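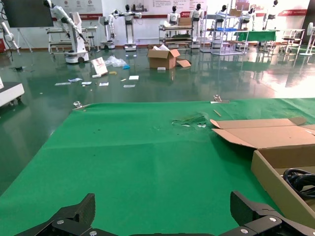
Gripper open above the green mat, unpacking bench, with the showroom floor behind.

Review: Wetov Cell Housekeeping Kit, second edition

I bought the Wetov kit in March, after our insurer asked for written rules for the areas where arms and people share the floor. It is a folder with 34 rule cards, a roll of floor tape, a set of bench labels and a short handbook. The price was 200 dollars. My colleague Qusai Saab and I have now used it for long enough to have an opinion.

The rules are short and they are written for the person who does the work, which I like very much. Card 2 says that the bench must be clear of packing material before the arm is enabled. It sounds too simple to print. But look at any bench on a delivery day: a carton with the flap open on the mat, a scrap of clear torn film in the middle, a thin stick, a coil of cable still in the box. Clear film is the worst of these, in my experience. It shines under ceiling lights, and a wrist camera can take the reflection for an edge.

The floor cards are also good. They ask for a walk around every mobile base before it moves, and they treat paper, plastic bags and open cartons in the same way as a tool left on the floor. On a glossy epoxy floor this is correct. Paper on such a floor gives no grip to a shoe, and small casters do not like it either. The handbook wants one named person for each shift to sign for the floor, and Hamisi Gachanja, who had this duty first with us, changed the order of the walk so that it ends at the emergency stop. I recommend this change.

Now the weak points. The handbook mentions ISO 10218 but does not say which card answers which part of it, so you must make this table yourself. I needed two evenings. The older Prostari folder had such a table, although its cards were much harder to read. The bench labels do not stay on cloth - we sewed ours to the corner of the mat. And there is no card at all for cables, only one line on the back of the card for power tools.

One more thing concerns gripper screws. The kit asks for a visual check of the finger screws each week. For small hex screws I would like a paint mark across the head as well, so that a turned screw is seen at once. Callum Mellor from Wetov support answered my letter about this politely, and wrote that it is noted for the next edition.

For a room with one fixed arm behind a fence, the kit is too much. For a shared room with several machines on wheels I would buy it again, and replace the tape with a stronger one. Refills are ordered under number 2807.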